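Teltesora ships free metadata scanner, says most companies can't find their own files

News in brief — data management

Teltesora put out the first public release of Berero on Thursday, a metadata scanner that crawls file shares, mail archives and old document stores and writes what it finds into a plain catalog. Free to download, free to run. No cap on users, no time limit. There is a paid version with support behind it but the scanner itself is the same code in both.

The pitch is simple enough. Companies have been buying storage for years and filling it up with PDFs, slide decks, scanned contracts, voicemail, chat exports. Nearly all of it sits there with a file name and a date and nothing else. Ask which of those files are contracts that expire next spring and you get a shrug, or a week of somebody opening folders.

Berero reads each file once, pulls out what it can (type, language, author, dates inside the text, any customer or part numbers that match a list you give it) and stores that as a row. The file is not moved and not copied. That last bit matters to the legal people, who tend to get nervous when anything new starts making duplicates.

"We had customers with three catalogs and none of them agreed," said Kazimír Koubek, who runs the product side at Teltesora. "One was a spreadsheet. The spreadsheet was the good one."

What it does

The scanner handles 11 file families in this release. Office documents, PDF, plain text, mail, the common image types, audio with a transcript sitting next to it, a handful of CAD formats. Video is read for its header info only. Speech to text is not included and Koubek said it won't be for a while, it is too slow on the kind of servers people actualy have.

Rules for what to pull out are kept in a text file. You write one rule per line and test it against a folder before letting it loose on the whole share. Rules can be saved as sets and passed around. Teltesora ships a small starter set for invoices, contracts and HR letters, in English, Czech and German.

The catalog can sit in any ordinary SQL database. It can also be dumped to CSV, which several testers asked for early and loudly.

There's a duplicate finder too, fairly basic. It compares content and not names, so "final_v2" and "final_v2_REAL" will show up together if they are the same thing inside. It will not delete anything. It makes a list and you deal with it.

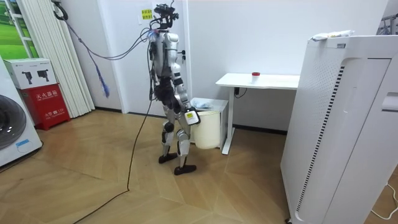 Early users

Danko, the freight forwarder, has been running a test build on its customs archive. Matěj Šimek heads the records group there. The first pass covered one office only and turned up 2937 documents filed under a client that had changed its name twice. All of them were findable before, he said, if you happened to know both old names.

"We did know them. Two of us did," Šimek said. "One is retiring in September."

His team now runs the scan overnight and looks at the exceptions in the morning. Exceptions meaning files the scanner opened but could not place under any rule. The list was long in the beginning and it's shorter now, mostly because they wrote better rules, partly because they gave up on a batch of faxes from the old warehouse system. Those are still done by hand.

Not everything went well. Scanned forms with stamps over the text came out as mush. Table-heavy PDFs lost their columns. A rule for shipment numbers also caught phone numbers and the catalog had to be cleaned out and built again, which took a weekend. Šimek wants an undo. Teltesora says it is on the list but didn't give a date.

He was also not a fan of the log files. Too chatty at the normal setting, he said, and no use at all at the quiet one.

Bevex signs on as reseller

Bevex will sell the supported version and do the install work. The company already handles backup and archive jobs for mid-size manufacturers and says a catalog is the thing those customers keep asking for once the backups are in order. It'll offer a fixed-price first scan of up to 1000 folders, with a report at the end showing what's there, how old it is and what nobody has opened in years.

Price for that was not given. Bevex said it depends on where the files live and how many different systems they are spread over, with old mail servers being the expensive part.

The supported version is sold per server per year. Teltesora has not posted a price list either and is asking people to write in, so comparison with other tools on the market will have to wait.

Limits worth knowing

The scanner needs read access to everything it looks at. Sounds obvious, but in a lot of shops that means a service account with wider rights than security would like. Teltesora's advice is to run one account per share and keep the catalog locked down just as tightly as the files are. A catalog of confidential contracts is itself pretty confidential, and the install guide says so on page one.

Permissions are not carried over into the catalog in this release. Anyone who can query it sees every row. That will be a dealbreaker for some. A version that checks the user's file rights at query time is being tested now with a small group, Danko among them.

Cloud storage works through a mounted drive and only that way. Slow, by the company's own account. Direct connectors are planned.

Also no Mac build yet. Windows and Linux only.

Rules can match on patterns and word lists but there is no machine learning in teh scanner, no guessing at topics. Koubek was blunt about it. Customers want to know why a file ended up where it did, he said, and with a rule you can point at the line. A classifier may come later as an add-on, off by default.

Public response so far

The download page had a counter on it for the first day and it stood at 3942 when it was taken down. The company says the counter was slowing the page. The user forum is up and already busy, most of the posts are about mail archives, with a long thread on whether dates found inside a document should outrank the date on the file. Opinions differ. Right now Berero keeps both and lets you choose in the settings.

One early bug, confirmed: file paths with an ampersand in them are skipped without a warning. A fix is ready and goes out with the next point release. Until then the workaround is to run the check tool afterward and compare the file count against the share.

Another one, not confirmed yet. Some users report the scan stalling on very large mail files and picking up again after a restart. Teltesora is asking for logs from anybody who sees it — set to the chatty level, please.

Docs are on the download page along with the starter rules. Install guide is in English, the rule reference is English and Czech, German to follow. Bevex is taking names for first scans from Thursday and will book them in the order they come in.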